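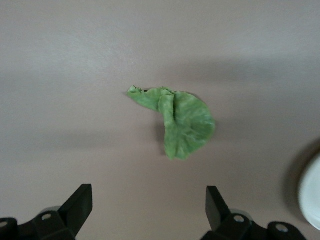 By the Brollora Kids Page, Renville
April 9, 2023

Picking up a cloth. Easy, right? You did it this morning, probably without looking. Now try it with only two stiff fingers and no skin. A lot harder!

The two black fingers belong to a robot arm called Gika. It comes as a kit, so a school or a library or a very lucky family gets a box of parts and puts the arm together themselves. We had one at Brollora for a bit and kids have been asking how it works. So, quick as we can.

What's in the box

Arm pieces, motors, two fingers, a small camera, a power pack, cables, screws (plus spares, thank goodness). Also a paper book with good drawings. The computer program is called Helmy and you download it. You need your own laptop, the kit doesn't have one.

The arm has five joints. Think shoulder, elbow, then three more that tilt and turn the wrist end. The fingers are extra and don't count as a joint, we checked becuase we argued about it.

How does it see?

With the camera near the wrist. That means the camera goes wherever the hand goes. Pretend your eye was on your wrist instead of your face. You'd see your own fingers all the time, poking in from the bottom, and whatever was in front of them. Same for Gika.

Good for close-up work. Not so good for knowing what's behind you. Something off to one side, like a white rounded thing at the edge of the view, might be a bowl or a cup, and the camera only gets a slice of it. The arm has to move over to get a better look.

Why a cloth is tricky

A block is always a block. Turn it over, still a block. A cloth has a new shape every time you drop it. Bunched up, folded over, one corner sticking out. The green one looks a bit like a leaf! Drop it again and who knows. A sock maybe.

So Helmy can't just remember "cloth = square". It has to look for a good bit to grab. Good bits are:

A fold that stands up, like a little hill
A corner that's lifted off the table
Anywhere with a thick bunch of fabric

Bad bits are the flat parts. Fingers slide right over. Try it at home, put a tea towel flat on the table and pinch the middle using two rulers. See?

Shadows help a little. If there's a dark patch right beside a fold, that's a clue that the fold is up off the table. But shadows can trick a robot too. A big soft shadow across the tabletop isn't a thing, it's only a shadow, and Helmy has to learn to leave it alone.

How it grabs

Look. Pick a spot. Move the hand over so the spot is between the fingers. Go down. Squeeze. Lift. Look again to see if anything came up.

That last look matters. Our first day, the arm "picked up" plenty of nothing and carried it very carefully to a basket.

How strong?

The book says 250 grams. A cloth is fine. A full water bottle, no. Don't try it, the arm stops and beeps at you and then you have to start over.

How does it learn?

You teach it by moving it yourself. There's a handle, you steer the arm through the job and Helmy saves what the camera saw and what the fingers did. Do it again. And again. Change the cloth's shape each time, and move it to a different part of the table. If you always put it in the same place, the arm only gets good at that place.

It's slow. You will get bored. Take turns.

What does it cost?

$2482. Yes, a lot. Nobody's pocket money. But the Renville library has a borrowing plan starting in June, and groups can book a kit for five days at a time. You need an adult to sign.

Is it any good?

Mostly yes. We liked that you can see how it all fits together, nothing is hidden under a fancy cover. Brackets, holes, bolts, all there. The colour-coded cables are a big help. Helmy is easy to use once it's set up, but setting it up took ages and the instructions skip a step (plug in the camera BEFORE you open the program. write that on your hand).

The arm is also slower than you'd think. If you want something zippy, this is not your favourite robot. Best for ages ten and up, or younger with a grown-up who likes screwdrivers.

Safety stuff, fast

Tie long hair back. Keep your fingers out from between its fingers. Clamp the base to the table first. Know where the red stop button is, and let everybody in your group have a practise press.

Words to know

Gripper: the robot's hand, the part that opens and shuts.
Joint: a place where the arm bends or turns.
Sensor: a part that notices things. A camera is one.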